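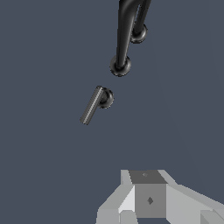
Dark handles on a blue-gray surface.

March, by Tarcísio Arruda

When we moved to the apartment in Lerkent, my wife made a list of what we would change, and the kitchen was at the top of it. I thought we would need new cabinets. My wife thought we needed new handles, a can of paint and some patience. She was right about the first two, and I am still working on the patience.

The old handles were brass knobs, very small, and so close to the door that I could not put my fingers behind them. My mother has arthritis in both hands and she stays with us every winter. She opened the drawers with the back of a spoon. I saw her do this for one week and then I went looking for something better.

I did not know there is so much to learn about handles. The important number is the distance between the centers of the two screws. If your old handle has two screws and you buy the same distance, you have no drilling to do. If you come from knobs, like us, you have one hole, and you must make a second one or fill the first and start again. We filled and started again on the drawers, because a knob hole is in the middle and a long handle wants two holes at equal distance from the middle. I understood this only after I had drilled one drawer wrong. It is the drawer with the plastic bags, so I can live with it.

There is a small hardware shop on Dreser street where they let you hold everything. I recommend to do that before you order on the internet. Close your eyes and pull. Some handles that look very nice have a sharp edge on the inside, and you feel it already on the second pull. Others leave too little room for the knuckles. My mother came with me on a Monday morning and tested half of the wall. She liked the curved ones best, with room for the whole hand, and she did not care at all about the color. I wanted black. So we were both satisfied, and I paid 330 for everything, with screws.

The doors I painted before the new handles went on. I used a satin paint and a foam roller, two thin coats, and sanded lightly in between. Do not hurry with the second coat. I hurried on one door and there is a mark from my thumb on it until today.

For the drilling I made a template from a piece of cardboard, and after the cardboard got soft I made it again from a thin piece of wood. Put masking tape on the front before you mark, so the pencil does not stay on the paint and the drill does not slip. Hold a block of wood behind the door where the drill comes out. In total we have 13 doors and seven drawers, and it took me two evenings and one Saturday - my brother-in-law says he would do it in 30 minutes, but he has not offered.

Two things I would do differently. I would buy one extra handle, for the day when one breaks and the shop does not have this model anymore. And I would check the length of the screws first. Ours were too long for the thin doors, and I had to go back for shorter ones.

My mother returned to Lins last week. She called to say that her own kitchen has terrible knobs and when am I coming. I have kept the wooden template.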